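Jeltetti H2 Two-Finger Gripper

Replacement and upgrade gripper for light robot arms. Sold as a bare unit or with the Humano mounting flange.

Service notice for units shipped before December

Some early H2 grippers can lose holding force while pulling on a bar handle. The fingers stay where they are but the motor drops to idle current, and the handle slides out. The controller still reports "grasp OK", so the arm carries on with the next move as if the door were open. On an oven or cabinet door this can end with the fingers driving into the glass.

The fault was first reported by Plasness, who run door-opening tests on small kitchen appliances. In their log the grip let go in 11 of 40 pulls. We repeated the test in simulation and then on the bench, and traced it to a timeout in firmware 30. If the fingers meet steady resistance for longer than the timeout, the drive reads it as a finished move and cuts back. 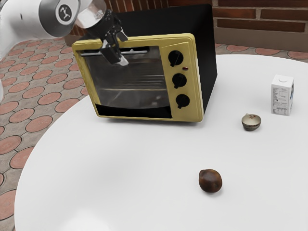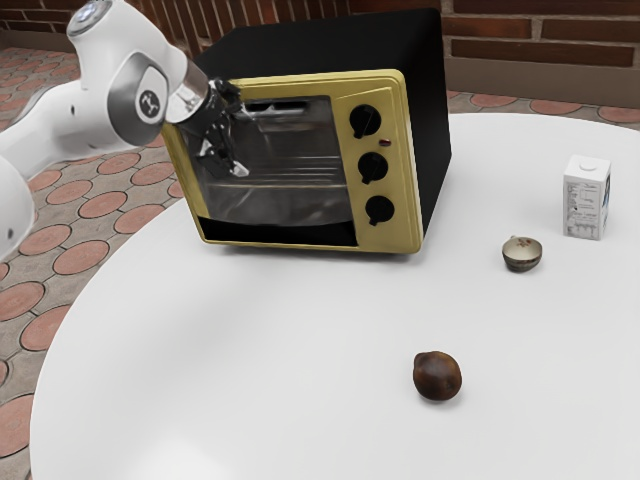
Simulated door test: gripper at the upper part of the toaster oven door, milk carton and bowl or cup at the right of the table.

What to do

Check the firmware number on the start screen. If it reads 30, do not use the gripper on hinged doors, drawers or anything with a spring until it is updated. Pick and place work with loose objects is not affected.

The update is free and takes some 30 minutes, including the finger calibration. Power the arm down before you connect the cable, and keep hands clear during calibration - the fingers close fully twice without warning.

After updating, run one slow pull on a door you don't mind scratching. If the handle slips, stop and send the unit back to us. Stojanović handles returns for customers outside North America.

Finger pads

Pads that have slipped on a metal bar may be polished smooth. Replace them in pairs. Pads are included with returned units and can also be ordered separately.

In the box: gripper, cable, one spare pair of pads, four flange screws, hex key.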